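Community Help: Workshop and Laboratory Practice
Topic: Robot cells and shared workspaces

Standing distance and camera checks for bench-mounted arms

Posted by Cameron Tuhiwai

I have been asked to revise the local rules for the manipulation area at our Drenetside site, where several small arms are mounted on frames at tabletop height. The current document was carried over from the Moltby building, which had full perimeter guarding and a single entrance. At Drenetside the benches are open on more than one side and people walk between stations in the ordinary course of their work.

I would appreciate advice on two matters. The first is whether a person may remain beside the bench while the arm is powered, provided it is being used for light handling such as picking up or folding cloth.
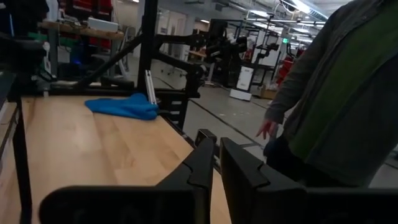

The inherited rule states only that staff shall keep "a sensible distance", and I do not consider that enforceable. Our working draft substitutes 90 centimetres from the edge of the table whenever the drives are live, but several operators have objected that they cannot reset the cloth between trials without crossing that line many times an hour.

The second matter concerns the overhead cameras. The draft is silent on who may adjust them and on what must be recorded afterwards. I would be grateful for wording that others have found workable.

Replies

Nedelcu

A fixed distance is a reasonable starting point, but it should not be copied from another site. It ought to come from the risk assessment for the particular cell, taking into account the reach of the arm, its speed, the tool fitted, the stopping time and how quickly a person could approach. If you retain the 90 centimetre figure, the assessment should show how it was obtained. A low payload does not settle the question, as the fingers of a gripper can still pinch and a stepped or angular finger can concentrate force on a small area.

For resets, I recommend a defined state in place of a general exemption. Our rule reads as follows:

"No person shall reach into the working area unless the arm is in a protective stop or its drives have been isolated. The person reaching in shall confirm the state of the arm before doing so. Motion shall be resumed only by a deliberate action taken from outside the working area."

Pausing the program is not, in our rules, the same as a protective stop. You should say so explicitly, as new staff frequently treat the two as equivalent. Loose jackets, lanyards and long sleeves are covered by a separate clause on clothing.

Sitareck

We just tape the floor and tell people to stay behind it. Works fine. 90 cm sounds like a lot for a small arm, ours is less. Can't help with the cameras, we only have the one and it never gets moved.

Moltby Facilities Desk

The wording you inherited was written for a guarded cell and was never intended to apply to open benches. We would ask that the reference to our building, including the contact extension 1940, be removed from your revision.

With respect to overhead equipment, our present rules are set out below and may be reused.

1. Each camera, light and bracket above the bench shall have a named keeper. Adjustment by any other person requires that keeper's agreement.

2. The arm shall be isolated before anyone works above the table. Standing on the tabletop is not permitted.

3. Hanging cables shall be inspected at the start of each shift and kept clear of the full reach of the arm. Anything suspended over the bench shall have its fixing checked at the same time.

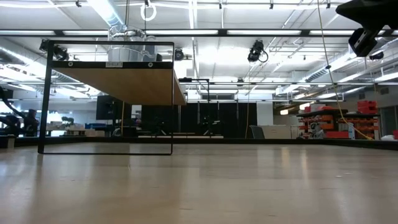

4. Following any adjustment, the keeper shall repeat the calibration and enter the result in the cell log, together with the time and the reason for the change. Trials shall not resume until the entry has been made.

5. Where a camera forms part of a safety function, it falls outside these rules and shall be adjusted only by a competent person under the change procedure.

Rule 5 was added in August, after our reviewer observed that the earlier version drew no distinction between cameras used for recording and those relied upon for protection.

Cameron Tuhiwai

Thank you. I will adopt the protective stop clause and rules 1 to 5 with minor changes, and the Moltby references will be taken out. The distance will be reassessed for each bench before the draft is circulated to operators for comment.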